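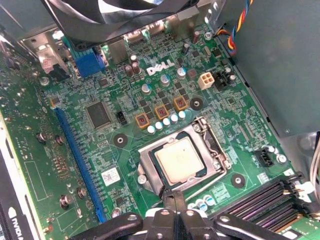

Why does my copy of Zundholm #5 show up twice in my collection list?

The catalog holds two records for that issue, one for the newsstand printing and one for the direct market printing, and your import matched both of them. Delete the one you don't own and the count will correct itself the next time the list syncs.

Last updated: September

Ticket: Zundholm back issues out of order after import
Product: Carix collection manager, desktop
Opened by: Laiba Dogar
Status: Resolved, one item left open

Report as received

I keep my superhero books in Carix and moved everything over from a spreadsheet last night. It has a little over 2,000 rows. Most of the import is fine. Zundholm is a mess. The first series and the relaunch are mixed together, so #1 is followed by the other #1, then #2 and #2, all the way down. The annuals are at the bottom with no year. Drurnex has his first appearance listed in the relaunch, which is wrong by a long way. He was in the backup story in #43 of the first series, and I have that one bagged.

I also have two entries for #5 and I only own one.

First reply

Thanks, we have your spreadsheet. The column named "Vol" was read as a note and left out of the match. With no volume number to go on, Carix put every Zundholm issue under one title.

Please try this first:

1. Close the collection and make a backup copy of it.
2. In the spreadsheet, rename "Vol" to "Volume".
3. Make sure each Zundholm row has a 1 or a 2 in that column. Leave the annuals blank for now.
4. Import again with "Replace matching entries" turned on.

Reply from customer

Did all four. The main run is in the right order now, both volumes. Annuals are still loose at the bottom. #43 looks right but the Drurnex page still points to the relaunch. The duplicate #5 is still there too.

One more thing – my condition grades came back as "VF" for everything. I had a lot of Fines and a few Goods in there. 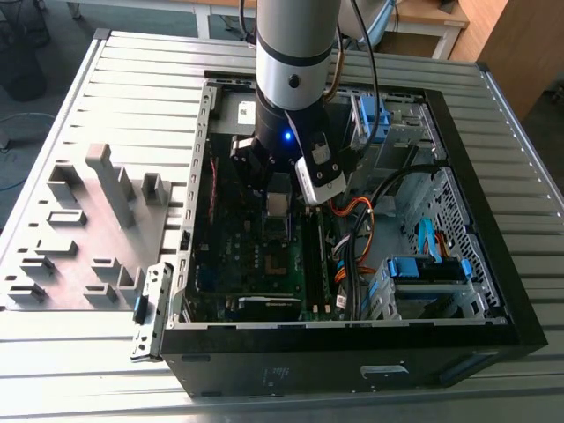
Condition grades

The grades were lost in the second import. "Replace matching entries" fills in the default grade when it can't read yours, and your sheet uses "F+" and "G/VG" in some rows and plain words in others. Once it meets a mixed column it gives up on the whole column. We should have mentioned that before sending the steps.

Your backup still has the right grades. Open it, choose Export, tick only "Grade" and "Item ID", and save the file. Then open the new collection and import that file with "Update fields only". The order of your issues won't change.

Customer confirmed at 9:40 p.m. that the grades were back. Three books had slashes in the grade and had to be set by hand.

Annuals

The annuals were published without a volume number on the cover, and the catalog files them as a separate title called Zundholm Annual. They need a year in the Date column to sort. Customer added the years from the indicia and all of them sorted on the next sync.

If you want annuals shown between the regular issues, switch the title view to "Publication order". They stay a separate title in the catalog and only the display changes.

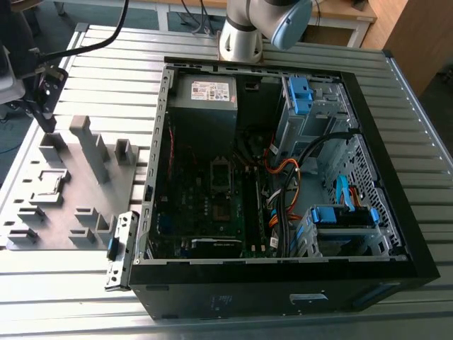

Carix Support Log, page 5

First appearance of Drurnex

The wrong entry is in the shared catalog, so nothing on the customer's side would have fixed it. Someone had credited the first appearance to the relaunch, where Drurnex gets his first cover and his name in the title of the story. In #43 of the first series he is in the backup for four panels and is named in the last one. Catalog rules count a named appearance in a story, whether or not it makes the cover.

Laiba sent the page reference and the writer credit. We passed these to the catalog editors, who agreed and changed the record. The character page now shows #43.

She also asked if the reprint in the Shaikh collected edition should be tagged. It can be, as a reprint, but it won't be listed under first appearances.

Duplicate #5

Removed by customer. She checked the bottom left corner of the cover for the barcode box and kept the newsstand record.

Still open

The import screen should warn you before it replaces grades. Logged as a request – no release set yet. Until then, export your grades to their own file before any import with "Replace matching entries" turned on. For collections over 300 books, run it with the sync turned off and turn it back on when the import has finished.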